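How Do You Teach a Robot?
Science for Young Readers
7 April 2021

Do you remember how you learned to tie your shoes? Maybe a grown-up put their hands over your hands and moved them slowly. After many tries, your own fingers knew what to do.

Some robots learn in almost the same way. A person shows them the work, and the robot keeps a record of every movement.

Why not just tell it?

A robot does not understand "pick up the little thing" like you do. It has motors, and each motor needs to know how far to turn and when. To write all these numbers for one small job can take a programmer many days. And if the thing lies in a different place tomorrow, the numbers are wrong.

So people found another way. They show the job.

Two ways of showing

The first way is by hand. You hold the robot arm and push it gently where it should go. The motors are soft at this time, so the arm follows you. Inside each joint there is a sensor, and it writes down the angle again and again, many times in one second.

The second way is by remote control. The person does not touch the robot which does the work. They move a different pair of arms, called leader arms, and the robot copies them. The arms that copy are called follower arms. If you bend the leader, the follower bends also – almost at the same moment.

At the Weltico workshop in Ivley, the remote way is used for jobs with two arms. It is difficult to push two arms by hand and also close two grippers. You would need more hands than you have!

A job for two arms

One showing from start to end is called a demonstration. In Ivley they needed 551 demonstrations for one job with a small object. That sounds like a lot, but each one is short.

The person must move slowly when the grippers come near to each other. A gripper cannot feel like your fingers can. If it comes too fast, it can push the object away, and then the demonstration must be started again.

Two follower arms can bring their grippers very close together, with a tiny orange-red object between the tips and a teal sheet under them.
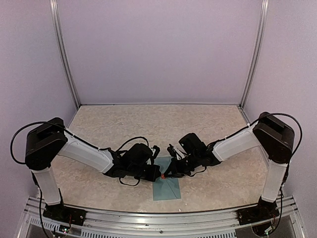 What does the robot do with all this?

A computer program looks at the demonstrations and searches for what is the same in them. Then the robot tries alone. The first tries are often funny. It may close the gripper on air, or stop and wait for nothing. People then add more demonstrations of the part that is hard.

Try it with a friend

You need a spoon, a cup and 3 dried beans. Your friend is the robot and closes the eyes. Hold your friend's wrist and guide it to put the beans into the cup, one after another. Do this 4 times. Now let go – can your friend do it alone? Move the cup a little and try once more.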